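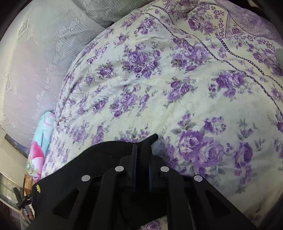
The Long Comeback of the Flowered Bed

For years it was gray. Gray sheets, gray duvet, gray throw folded over the gray bench at the foot. Maybe white if you were feeling bold. Walk into any hotel, any rental, any new apartment with a staged bedroom, and there it was, the bed as a blank page. Very calm. A little like sleeping in an envelope.

Now the flowers are coming back. Roses mostly. Big ones, in bunches, with leaves and ribbons and the whole business. Not the tiny faded sprigs that never really left the cottage catalogs. Proper roses, the size of a fist.

Started slow, the way these things do. A few thrift store finds passed between friends. Then the resale sites. Then the mills noticed.

What the mills saw

Pichon, a small printing mill that has turned out household cloth through three changes of owner, kept its old pattern books in a dry room over the loading dock. There are 1,306 designs in them. Most had not been run in decades. The sales office used to bring buyers up there for fun, after lunch, a sort of museum visit before everybody went back down and ordered stripes.

Then a buyer asked what it would cost to run one. Then another buyer asked. By May the mill had 77 of the old florals back on the machines, some in the original colors, some with the browns taken out. The browns, I'm told, are a hard sell. Nobody under forty wants a brown rose. Purple does well. So does a dusty blue that the books call "smoke" and the website calls something else.

The old designs have more colors in them than people expect. A modern budget floral might use four or five. Some of the Pichon roses need eleven, and each color has to land exactly where it should or the petals go fuzzy. Setup is slow. Waste is high on the first run. The floor crew complained, then got good at it, then started arguing over which ones were the best. There is a chart taped up near the break room. A peony was winning when I visited, narrowly.

Why now

Ask five people, get five answers. Grandmothers come up a lot. So does boredom. One shop manager put it down to laundry: a print hides things, white does not, and people who bought white sheets in a dreamy mood have now spent several years with bleach. Hard to argue with.

Money is part of it too. Paint costs money, furniture costs a lot of money, a sheet set changes half the room in ten minutes. Renters know this. You can't touch the walls but you can do what you like with the bed, and the bed is the biggest thing in there anyway.

And the prints are cheerful. Should be said plainly. You come in tired, coat still on, and theres a garden.

The matching problem

Here the old rules have fallen apart completely. Our mothers bought the set. Sheet, cases, bedspread, curtains if the budget went that far, all one pattern, sometimes a lampshade. The effect was total. You could lose a child in it.

Buyers today don't want the set, and stores have been slow to catch on. Nesico, the mail-order house, sold its first new floral line in 2 boxed bundles only and had a lot of returns. People kept the fitted sheet and sent back the rest. The line is now sold by the piece. Customers put a rose sheet under a striped blanket, or a plaid one, or under a second floral that has nothing to do with the first.

That last one makes decorators nervous, and it shouldn't. Two florals get along fine if one is clearly larger than the other, or if the backgrounds are different. A cream ground under a colored one. Small bouquets under one enormous bloom. What looks bad is two prints of nearly the same scale in nearly the same shade, so that it seems like you tried to match them and missed.

Leave it unmade for a day and look at it then. Most beds spend their time half undone, with clothes on them. If the mix still pleases you at that point, keep it. 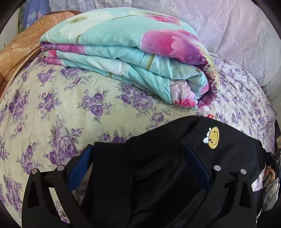 Buying old

The cheap way in is still secondhand. Estate sales, church basements, the linen shelf at the back of the thrift store that everybody walks past on the way to the lamps. Prices are going up but not everywhere.

Things to check. Hold it to the light. Old sheets wear out in the middle first, where the hips go, and a thin patch will split the third time you wash it. Smell it. Storage smell washes out, smoke takes longer, mothballs longer still. Look at the hem, which should lie flat. Check the corners on fitted sheets since elastic goes before cloth does, though elastic is an easy fix if you can sew a straight line.

Size is the trap. Mattresses have gotten thick. A fitted sheet from the seventies will not go over a modern pillow-top, it just wont, you get three corners on and the fourth pops the first one off. Buy flat sheets and tuck them. Or cut the old ones up for pillowcases and be happy with that.

Blends last longest. Purists will want all cotton, and all cotton is nicer against the skin, but the old polyester blends are the ones that have kept their color. Purples fade fastest, oddly or maybe not oddly. If you find a strong one, wash it cold and keep it off a sunny line.

Buying new

More choice every month. Skesta has gone heavy on roses and wisteria, on a thick cotton that takes some breaking in. Rivari is softer out of the package, prints a little paler, and comes with deep corners. Its spring order sheet listed 1,008 items and the florals took up the first several pages, ahead of the plain colors. A person at the counter said that had never happened before and then went to go find me a queen flat in lilac. They were out.

Wash before use, whatever the label says. New prints are stiff, and the finish comes off after a couple of rounds. Skip the fabric softener.

Meanwhile the gray sets are on the clearance table, two aisles over, marked down again.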